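How Glaze Works

Clay comes out of the ground as very small, flat grains mixed with water. A potter shapes the wet clay and lets it dry. It is then heated in an oven called a kiln. The first heating drives off the water and makes the clay hard, but it stays full of tiny holes. Material with tiny holes is called porous. A porous cup will slowly soak up milk.

Glaze closes the holes. It is a thin layer of glass that is melted onto the clay.

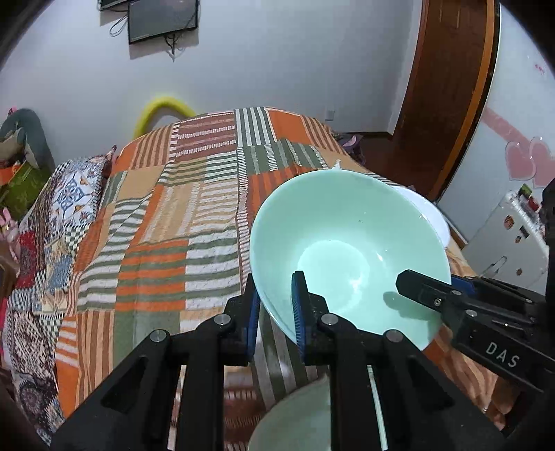
A glazed bowl. The smooth inside reflects light.

Most glazes have three kinds of ingredients. Silica makes the glass. Alumina keeps the melted glass from running down the sides. A flux lowers the heat needed for melting. The powders are stirred into water, and the pot is dipped, brushed, or sprayed. At this point the coating looks dull and chalky.

The second heating melts the powder. At the Rukmont pottery in Stanwood, the kiln is heated for 18 hours and then left closed for 33 more. Cooling must be slow. If the glaze and the clay shrink by different amounts, the glaze can crack into a net of fine lines. This is called crazing. 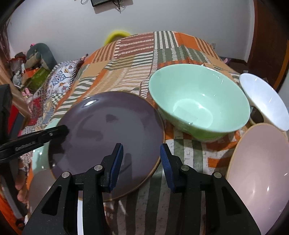 Color in glaze comes from metals. Copper often gives green. Cobalt gives blue, and iron can give yellow, brown, or black. Only a small amount is needed. A dark plate, like the one at the left, can get its color this way if it is made of glazed clay. The air inside the kiln matters too. With very little oxygen, copper can turn red.

Kyung-hwa Ok, a glaze maker at Rukmont, keeps up to 28 test tiles for each new recipe. Each tile is marked with a number and the date it was fired.

Words to know
Flux: an ingredient that helps glaze melt
Kiln: an oven for heating clay
Porous: full of tiny holes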